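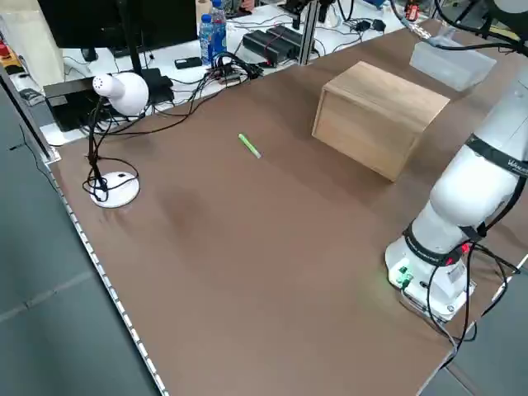
Getting Smudges and Rings Off Table Tops and Boards

Matte surfaces show finger grease more than glossy ones do, and rubbing harder usually leaves a shiny patch. Start with the mildest thing and work up.

Everyday smudges

Put 2 drops of dish soap in a bowl of warm water. Wring the cloth out until it stops dripping, wipe the whole top, then go over it with plain water and dry it with a towel. Wiping only the dirty spot leaves an edge you will see when the light comes in low.

Edge trim

Dirt collects where the trim meets the top. An old toothbrush gets it out. If the trim has started to lift, dry the gap overnight before gluing. I used Pronitz contact glue on ours in November and taped it down for 3 hours.

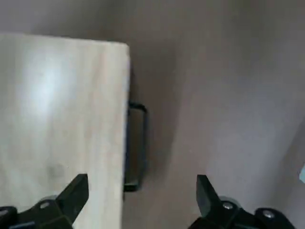 Bare wood is slower work. Grey marks are often from metal - a wet can or a steel pan left standing. Try lemon juice on a cotton swab, wait a few minutes, rinse and dry. If the mark is still there, sand lightly with the grain using fine paper on a block. Do the area around it as well or you will end up with a dip.

Oiling

Use food-grade mineral oil on anything that touches food. Esano sells it in a small bottle that lasts us most of a year. Rub in a thin coat, leave it overnight and wipe off what is left. Stand the board on edge to dry - flat on the counter, one side stays damp and the board cups.

Do not use bleach on oiled wood. Never put a solid wood board in the dishwasher.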